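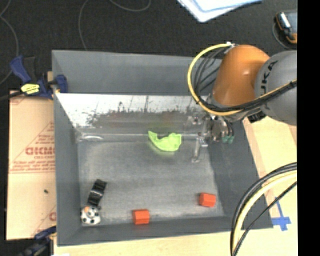 Bandeja metálica gris sobre mesa de madera clara, con un brazo robótico a la derecha.

Norkix: registro de piezas y proveedores de motocicleta

Versión de los datos: 2
Idioma de los campos: español; las denominaciones originales se conservan en el campo nombre_origen
Mantenimiento: Florian Guérin

Resumen

Norkix reúne 1.705 fichas de componentes de motocicleta fabricados por talleres pequeños y medianos. Cada fila corresponde a una referencia de catálogo, no a una unidad física. Los datos proceden de los catálogos en papel de Lisari (cilindros y camisas), Claler (frenos y bujes) y Cunha (carburación y admisión), transcritos a mano y revisados después por una segunda persona.

Contenido del paquete

piezas.csv — tabla principal, una fila por referencia
proveedores.csv — datos de los 3 fabricantes
equivalencias.csv — pares de referencias intercambiables según catálogo
notas.txt — incidencias de transcripción, en orden de aparición

Los archivos CSV usan UTF-8, punto y coma como separador y coma decimal. La primera línea contiene los nombres de columna.

Campos de piezas.csv

La tabla tiene 14 columnas. Las de uso más frecuente son las siguientes:

id_pieza: identificador interno, estable entre versiones
ref_catalogo: referencia tal como figura impresa, con guiones y espacios
fabricante: clave que enlaza con proveedores.csv
familia: cilindro, pistón, freno, buje, carburador, admisión, otros
diametro_mm: diámetro nominal; vacío si el catálogo no lo indica
material: texto libre, sin normalizar
nombre_origen: denominación en la lengua del catálogo
pagina: página de la edición consultada

Los diámetros de Lisari se dan en el catálogo con sobremedida aparte. En la tabla solo figura el nominal; la sobremedida pasa a la columna observaciones. En Cunha, el valor de diametro_mm corresponde al paso del difusor y no a la boca exterior.

Cambios respecto a la versión 1

Se han unificado las claves de fabricante, que antes mezclaban mayúsculas y minúsculas. Las referencias de Claler con sufijo de color se agrupan ahora en una sola fila. Se añade la columna pagina. El archivo equivalencias.csv ya no incluye pares deducidos por medidas coincidentes — solo los que el fabricante declara de forma expresa.

Limitaciones conocidas

El campo material no debe usarse para filtrar sin limpieza previa: conviven «fundición», «hierro fundido» y «fund. gris». Faltan los suplementos del catálogo de Claler, de los que no se ha localizado ejemplar completo. No se recogen precios ni plazos de entrega. La equivalencia entre dos referencias no implica que el montaje sea válido en todos los modelos de motor.

Carga

Al importar en una hoja de cálculo, conviene fijar ref_catalogo como texto. Varias referencias de Cunha empiezan por cero y otras se interpretan como fechas.

Correcciones

Las erratas se comunican con id_pieza, valor actual, valor propuesto y página del catálogo. Las propuestas sin página quedan en notas.txt como pendientes. La próxima revisión está prevista para octubre.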